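Two-armed robot learns to hang stemware by the foot

Researchers at the Runemura lab have released early results from Turnora, a training method meant to help robots handle objects that are easy to tip and awkward to hang. The test task is a household one: taking plastic goblets and putting them upside down on a scrolled metal glass rack.

The method teaches a pair of arms to go for the foot of the goblet, the flat disc at the bottom of the stem, and to plan the turn before the fingers close. 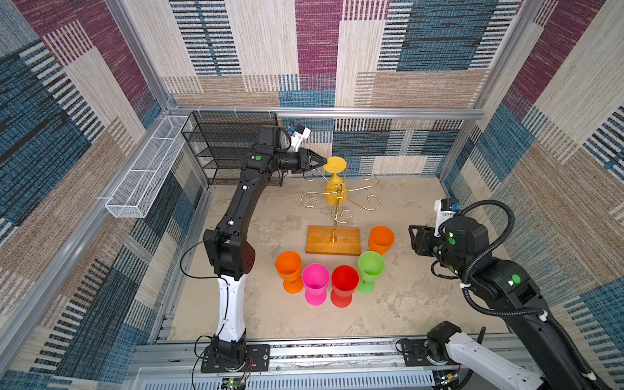

Earlier work by the same group treated picking up and hanging as separate skills. The arms often got hold of a goblet in a way that left no room to turn it over, and had to put it down and start again. Turnora scores each possible grip by where the goblet has to end up.

The team trained the system on 59 demonstrations, with up to 24 held back for testing. Small cameras on the grippers supply the close view the method depends on at the rack.

What the wrist cameras add

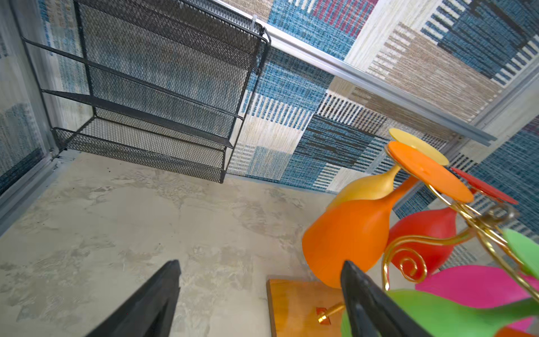

Crowding on the rack

Each goblet that goes up makes the next one harder to place. Cups and feet hide the curled arms behind them, and the gripper has less space to work in. The lab says most failed attempts came late in a run, when a foot caught on a neighbouring piece of wire.

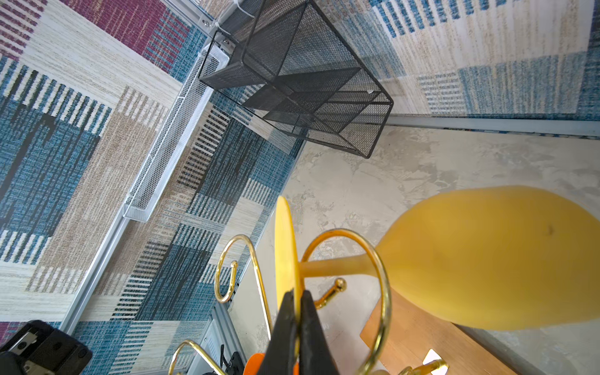
To deal with that, the planner checks its path again in the last few centimetres and can back out if the gap has closed. Adding the check made each placement slower, a cost the researchers say they can live with for now. They also tried different coloured goblets to make sure the system was not favouring one colour.
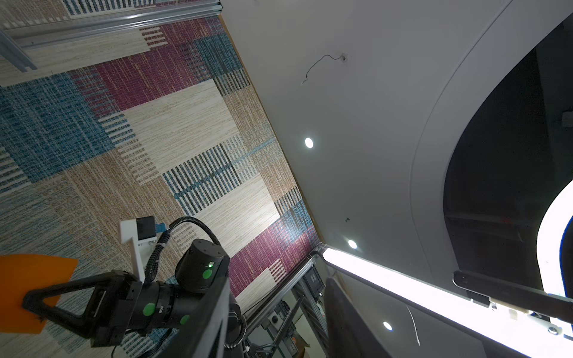
Next steps

The lab plans to repeat the tests with Mahrous, a partner group that will use its own racks and a different gripper. Real glass is not part of that round. A write-up and the training code are due in March.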